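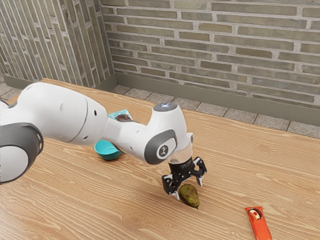
Man lernt eine Sprache erst richtig, wenn man auf ihr streiten muss, schrieb mir eine Leserin unter den letzten Beitrag. Ich habe lange darüber nachgedacht. Gestritten habe ich auf Deutsch bis jetzt nur einmal, mit der Hausverwaltung in Rodell, und ich habe dabei alle Artikel verwechselt. Das Geld bekam ich trotzdem zurück: 83 Euro.

Seit Juni führe ich ein Heft mit Wörtern, die ich beim Lesen nicht verstehe. Inzwischen sind es 2978. Viele davon werde ich wohl nie sagen, zum Beispiel »Obliegenheit« oder »Dachgaube«. Aber ich mag es, sie zu besitzen.
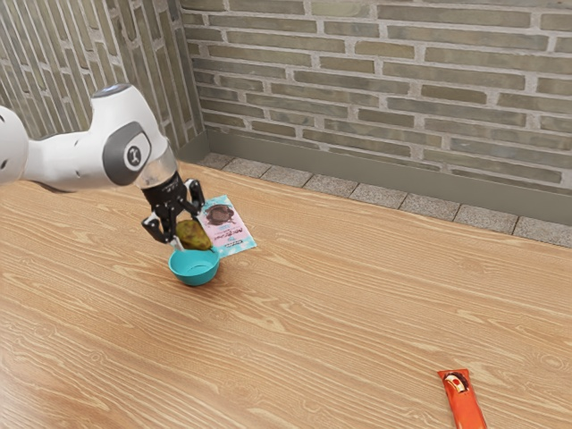
Was mir beim Lernen hilft

Ich lese jeden Morgen um halb sieben laut, etwa 29 Minuten, so lange braucht der Bus nach Bultard. Laut heißt im Bus natürlich: sehr leise. Abends schreibe ich zwei Sätze mit den neuen Wörtern — einen ernsten und einen dummen. Die dummen bleiben besser im Kopf.

Schwierig sind für mich noch immer die Verben, die sich trennen. Man muss so lange warten, bis das Ende kommt. 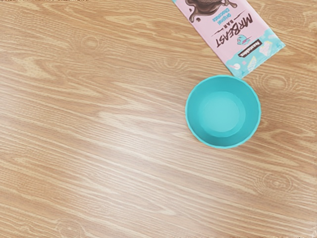 Helles Holz mit Maserung und Astknoten — »Maserung« steht auch im Heft.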